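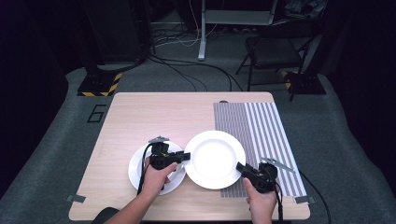 Half the job is reading logs and asking the person who held the grippers what they meant to do, one of our engineers wrote when we asked what should go in this ad, and we liked that so much we left it in.

Lultis is looking for a software engineer to join the Index team, the friendly bunch who turn hand-held gripper demonstrations into motion planners a two-armed robot can follow. You'd look after our replay tool, Visorora, and share the grasp perception work, mostly on dishes (glossy white plates are a wonderful headache!).
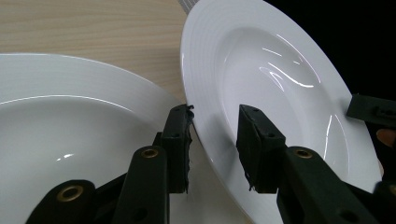
You'll also spend time on the controller side, where our loop runs at 100 Hz and everyone has an opinion about it. We'd love 2 years of Python or C++, but please do write even if you came to this some other way. The team is 13 people, the contract starts in June, and the first 7 weeks are paired with somebody patient.

Send a short note and some code you're fond of through the Lultis jobs page.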